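Speaker notes, Flekex hand gripper, setup and upkeep
Lakside workshop session, 30 min slot, leave 7 for questions

SLIDE 1
Say hello, say what this is. One machine: the Flekex two-finger hand gripper, the one we run in pairs. How we set it up, how we keep it going, what breaks. No learning stuff, no policies, that's the talk after mine.
Ask who has held one. Pass the spare round now, not later, last time it got stuck in the back row.

SLIDE 2 - what's on it
Two opposing fingers, four-bar linkage each side, textured blue pad at the tip. Camera sits behind, wide round lens. Pads wear, pins loosen, lens gets greasy. Pretty much the whole talk.

SLIDE 3 - before the first take
Order matters, go slow here:
Wipe lens. Dry cloth first, then the damp one.
Open fingers all the way, look at the pad faces. Shiny patch means the texture is going. Swap it.
Wiggle each pin with a thumbnail. Any play, tighten before you do anything else.
Close on a sheet of paper. Pull. Should drag evenly on both sides. If one corner slips free the pad is on crooked.
Zero the opening with the fingers closed, NOT half open. We lost a whole morning to this in November. Everything came out offset and we blamed the software.

SLIDE 4 - tabletop work
Both pads have to be in view when the fingers are open. If you only see one, the camera bracket has turned, and you want to fix that before you have a day of takes.

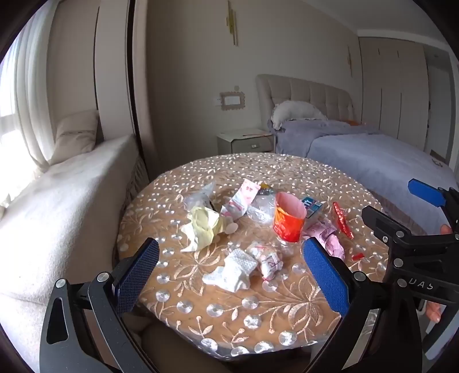
Wrappers are the worst thing for pads, by the way. Thin film slides, people squeeze harder, the linkage takes the load. After a session of trash sorting we check pins twice. Crumbs and sugar get into the texture too. Soft toothbrush, warm water, a drop of dish soap. No alcohol! It dried out the Purba pads and they went hard at the edges. The ones from Gulov seem ok but I wouldnt risk it.
Clean, then let them air dry. Hair dryer is a bad idea, the glue lets go.

SLIDE 5 - swapping a pad
Do it live if there's time. If not just talk.
Back the screw out, keep it on the magnet tray (we are down to 6 spares, please).
Old pad off sideways, don't pry up, you'll bend the seat.
Scrape glue residue with a plastic card.
New pad on, press, hold. Texture faces inward, sounds obvious, has been done wrong.
Paper test again. Re-zero again. Everybody forgets the re-zero.
Always change both pads on the same tool. One new and one old pulls the object off center and the opening readout drifts.

SLIDE 6 - pins and linkage
Pins are the silver round ones. Normal wear shows up as a click when you close. Click on close only = pin. Click both ways = bushing, send it back to the bench.
Tiny bit of dry lube on the joints. Oil no. Oil picks up lint, and then the pads pick up the oil.
Mention the log: we write the take number when a pin gets tightened. Our left tool went 106 takes before the first click. Right one went less, operator is right handed, probably that.

SLIDE 7 - moving between spots
Where people get sloppy. You finish at one spot, turn, walk over with fingers hanging open. They catch on things. Close them, or at least keep them up off teh furniture.
Also blur. Turn fast and the room smears while the fingers stay sharp, as they move with the camera. Not a lens fault, don't take the lens apart. Check focus when standing still.

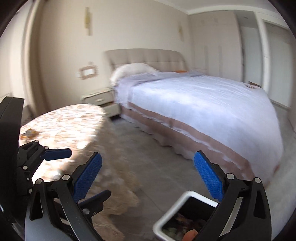

Fingers sharp, room smeared: camera motion.

Fabric is its own problem. Long fibers wrap round the pins. Tweezers, pull along the fiber, then open and close a few times and listen for the click. If the finger feels slow after fluffy stuff that's what it is, nine times out of ten.

SLIDE 8 - end of day
Pads brushed, lens capped, fingers parked slightly open so the pads don't take a set. Cables coiled loose. Battery out. Log filled in BEFORE the case closes.
Case goes flat on the shelf, never on end, the bracket creeps.

SLIDE 9 - questions
Likely ones:
How long does a pad last? Depends on what you grab. Look at the texture, forget the calendar.
Can you mix Purba and Gulov pads? You can, we dont. Thickness differs, zero moves.
Can you print your own fingers? Yes, files on the Lakside share. Print the linkage bars solid.
Get the spare back from the audience!!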